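Keltow Parents' Group: minutes of the sensory support meeting
Tuesday, 7.30 pm, Elteo Room

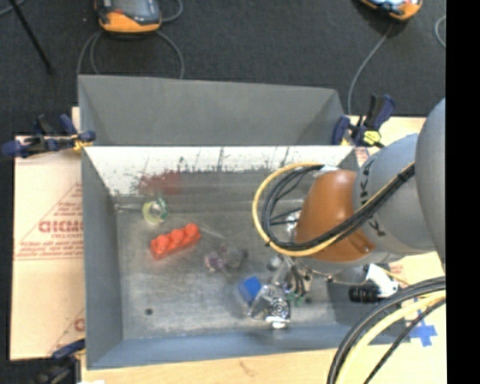 Nathalie Van Loon asked whether haircuts could be taken first, as her son has one booked before the end of term and the last visit was stopped halfway through.

1. Haircuts
Agreed to take this first. Several parents said the clippers are the main trouble, more for the buzzing against the skull than the noise. Vinano, the barber on Pfeiffer Street, will open early for our children if asked in advance. Scissors only on request. One parent books two short visits, a day apart, and has found this easier than one long one. Another cuts at home in the bath, a bit at a time. It was noted that cut hair on the neck upsets some children more than the cutting, and a spare T-shirt was suggested.

2. School uniform
Labels and sock seams again. The school will accept plain jogging bottoms in place of trousers, but parents must write in first. Nathalie has a letter others can copy.

3. Lending box
Weighted lap pads are out on loan and 4 pairs of ear defenders are overdue. Loans stay at two weeks. Please wipe things down before they come back.

4. Money
Balance stands at £1,361. Agreed to spend up to £90 on chewable pendants and replacement covers for the wobble cushions.

5. Any other business
A request for a quiet hour at the swimming baths has had no answer. Nathalie to write again.
Tea and coffee money is now collected at the door.

Next meeting in June, same room. Meeting closed at 9 pm.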